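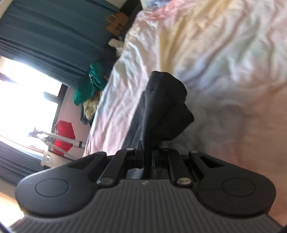 According to one room attendant at Trisby, the folding was never what wore people out; it was the picking up, and any machine that left the picking up to staff had left them the worst of the job. The remark is often repeated in discussions of textile handling automation, the use of mechanical grippers and robots to sort, lift and fold cloth in commercial laundries and serviced accommodation.

Background

Washing, drying and flat ironing were mechanised long before the handling steps between them. Cloth has no fixed shape. A garment left on a bed may present a fold, a hem or a loose bulge to the gripper, and each calls for a different approach. Dark items are a further difficulty, as creases in black fabric show little contrast. Most systems therefore begin with a pinch grasp, in which two opposed fingers close on a small area of cloth and the remainder hangs or trails.

Use at Trisby

Trisby, an operator of serviced apartments, introduced the Moko handling system in September on a trial basis. The trial covered 246 rooms at 3 sites and involved 18 attendants. Software was supplied by Clistaten, and linen was processed off site by Laryea under an existing contract. A revised work procedure took effect on 02/10/2023.

Under the procedure, attendants strip beds and separate guest belongings from linen. Moko units lift and sort the linen at a central station. Items that fail two grasp attempts are moved to a side tray and handled manually.

Effects on staff

Repeated bending and lifting at the sorting station was reduced. Time spent clearing the side tray increased, and 12 attendants were retrained to do this work and to label failed grasps. Labelling was at first unpaid when it ran past the end of a shift. It was later included in rostered hours and classed as skilled labour for pay purposes.

Some attendants reported that the pace of the station set the pace of the room work, with fewer chances to change the order of tasks. Others preferred the fixed sequence. Job numbers did not change during the trial, although two vacancies at the sorting station were left unfilled.

See also

Industrial laundry
Parallel gripper
Manual handling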